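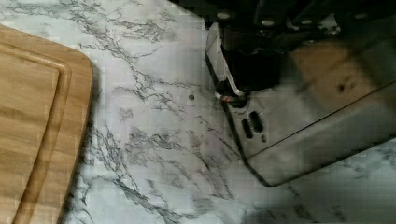
Disell Prevlow 2 gripper and wrist camera kit: review

By Zanele Sithole

Print this page | E-mail this article

The Prevlow 2 is a two-finger electric gripper sold as a kit with a small wrist camera, a mounting plate, a cable harness and a license for the Jonel control software. Disell sells it to people who already own a light arm and want to use it on household tasks. The kit costs $3293 without the arm. The review unit was bought at list price through Mokgethi, the distributor, and tested for 3 weeks in a furnished test kitchen.

Mounting and wiring

The plate bolts to a standard wrist flange. Disell supplies the screws and one hex key, which is too short to reach the inner screws with the camera bracket in place. Fit the plate first, then the bracket, then the gripper body. The printed guide has these in the wrong order, and the PDF on the support page has them right.

Power and data share a single harness with a locking connector at each end. The connector at the gripper end points straight back along the forearm, so the cable needs a service loop or it goes tight when the wrist rolls past about half a turn. I tied mine down at the elbow and again behind the wrist. The supplied clips are a loose fit on anything thinner than a broom handle.

Setup in Jonel took most of a Tuesday morning. Most of that was a firmware update that stalled twice and then completed after a power cycle. Once updated, the gripper was recognized without further trouble, and the calibration routine ran on the first try. It asks you to jog the arm over the printed target at several heights and angles. Skip the step labeled "optional" and depth estimates will be off toward the corners of the view, so it should not be labeled optional.

Camera

The camera looks forward past the underside of the gripper body. Some of the gripper is always in view at the top of the picture. Jonel includes a mask for that region, drawn for the stock fingers; with longer fingers you have to redraw it by hand. The mask editor is basic but works.

Image quality is adequate for locating objects at arm's length. Exposure is the weak point. Auto exposure meters the whole view, so a pale countertop pulls everything else down, and dark controls on a bright appliance lose their edges. Setting exposure by hand fixed this during the day, and I kept a second preset for evening. There is no way to schedule the change or trigger it from a script.

Brushed metal is harder. A stainless housing picks up the color of whatever is near it, including the arm, and the stock detector sometimes reported a reflection as a separate object. Raising the confidence threshold removed most of the false hits and also removed a few real ones. Disell's advice is to retrain on your own kitchen. That helped, and it took an afternoon of labeling. Veined stone patterns caused fewer problems than I expected. The detector ignored the veins nearly all of the time, although it did propose a pick on a crumb more than once.

Gripping and control tasks

I ran 554 logged attempts, split between pick-and-place (cups, a cutting board, packaged food) and operating controls on countertop appliances (knobs, levers, push buttons). Jonel writes one line per attempt with the commanded force, the measured finger gap and an outcome flag. The outcome flag only tells you that the fingers closed on something. I added my own column for whether the task was done, and I would suggest other buyers do the same.

Pick-and-place was good. Cups and boxed goods were close to routine. The cutting board was awkward when it lay flat, because the fingers need an edge to get under and a board on a smooth counter slides ahead of them. Approaching from the overhang solved it. A juice groove is not deep enough to hold with the stock pads, and I stopped trying.

Rotary knobs were mixed. The fingers open wide enough for a large one, and the pads hold rubber and matte plastic well. Polished metal slips at the default force. The force setting has 3 levels and the highest is enough, but it also loads the appliance sideways if the wrist axis is not lined up with the shaft. On lighter appliances this walks the whole unit along the counter. A non-slip mat underneath stopped the walking. Better alignment would be the proper fix, and Jonel offers a compliance mode for that purpose, which reduced the side load when it was on. It resets to off at every restart.

Vertical clearance is the other limit. The gripper body is wide compared with its fingers. When the target sits close to the edge of a housing, the body comes over the top of the appliance well before the fingers are in position, and the planner rejects the approach unless the collision model is accurate. The model library that ships with Jonel has plain boxes with no rounded corners. I measured the appliances and entered them by hand. Expect to do this for each one.

Levers went better than knobs, with a closed-finger push straight down. Push buttons worked when they stood proud of the surface. Recessed buttons need a narrower fingertip, sold separately.

Noise, wear, cleaning

The drive is quiet enough to hold a conversation beside it. It clicks at the end of travel. The pads showed polish marks by the end of the test but no tears, and they come off with one screw each. The body is not sealed. Disell says to wipe it with a damp cloth and keep it out of steam, so it should be parked away from a kettle or an open pot. Crumbs collected in the recess behind the fingers and had to be brushed out.

Support

I sent two questions to Mokgethi. The one about the harness was answered the same day with a part number for a longer cable. The one about compliance mode was passed to Disell, who replied that a saved default is planned for the August release.

Who should buy it

The hardware is sound for the price and the fingers are strong enough for ordinary kitchen work. Buyers who can write their own collision models and are willing to label images will get useful results from it. Anyone hoping to bolt it on and operate appliances the same day should wait for the software update or look at a kit with a slimmer body.

Print this page | E-mail this article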